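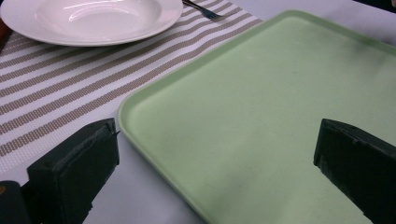 Sendby walking tour, self-guided vs. booked

kessel_run4
Planning a stop in Sendby in January and trying to decide between the booked old town walk and doing it alone with the audio file. The booked one is run by Fladilach, two hours, starts at the harbor steps. The audio version covers the same streets but leaves out the customs house interior. Is the interior worth the fixed start time?

tallgrass
Yes, if you care about the building. The upper floor is only open to groups with a guide. The ground floor is free to walk into and has the tide tables and the old weighing beam. Allow 30 minutes for both.

m_orrery
Disagree. I did the guided version and we had maybe ten minutes upstairs before the next group came in. The audio file has more on the rope works and the Vondráček warehouse, and you can stop it when you want.

tallgrass
Which start did you take? The 2 p.m. overlaps with the Illell coach groups. The morning one doesn't.

m_orrery
2 p.m. Fair point, but the booking page doesn't mention it.

kessel_run4
Is the morning start running in winter? I only see the afternoon slot.

dunlin
Winter schedule is afternoon only unless a group of 6 or more asks for the morning. Below that they put you on the 2 p.m. I asked at the desk last winter.

tallgrass
Then I'd take back part of what I said. The coaches are fewer in winter, though, so the overlap may not matter.

dunlin
They still come. Fewer, but they come.

gravelpath
Note on footing: the lane behind the warehouse is cobbled and drops toward the water. The guided route goes down it and comes back up. The audio route has a detour at stop 4 that stays level. If anyone in your party has trouble with steps, use the audio.

m_orrery
Stop 4 is also where the file tells you to turn left and the street sign has been moved. Go left at the fountain, ignore the sign.

kessel_run4
Thanks. Going with the audio, and I'll look at the ground floor of the customs house on the way. Does the file work offline?

dunlin
Yes, download it first. Signal is poor below the harbor wall.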